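Recording dice demonstrations in the simulator

This page explains how we collect examples for the Flevis policy, for people who join the Clotitz team in August. You need a login and a free hour, nothing more.

Before you start

Open the dice task and let it load completely. Check that the dice stand on the small board and that the gripper is open and high above the table. If a die leans on another one, reset. Do not repair it by hand, the recorder will keep your repair as part of the example.

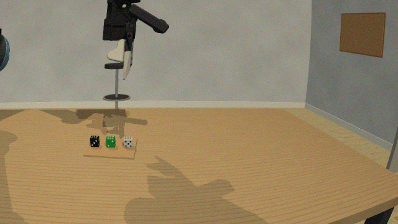 Step 1: Record one episode

Press record, wait one second, then move. Come down slowly and from above. Volkan Ağca, who wrote our controller, likes to say the model copies your nerves too – so if you hesitate for a long time, throw the episode away and begin again.

An episode should be shorter than 60 seconds. Longer ones are rejected by the script.

Step 2: Change the view

Look at the approach from a second camera before you close the fingers. From only one side it is easy to misjudge the depth, and the shadows on the table can fool you as well. Stop above the board, compare both views, correct, continue.

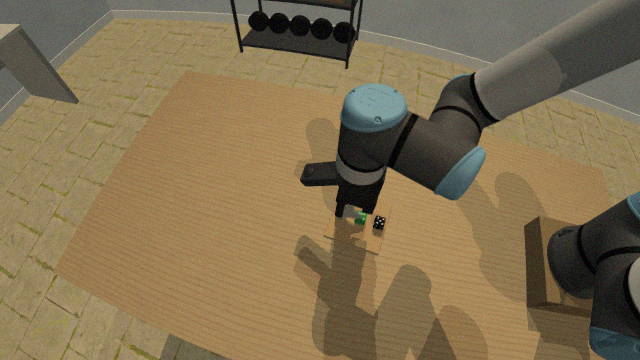 Gripper low over the board, with the green cube and the black die beneath it.

Step 3: Label and save

Write the colour of the target, your initials and either "good" or "failed". Please keep the failed ones, Hülya Yurt uses them for the evaluation set. One batch is 39 episodes. After every batch, replay 3 of them at normal speed and look for jumps in the motion. If you find one, send the batch number to Berkay Kozan before you upload.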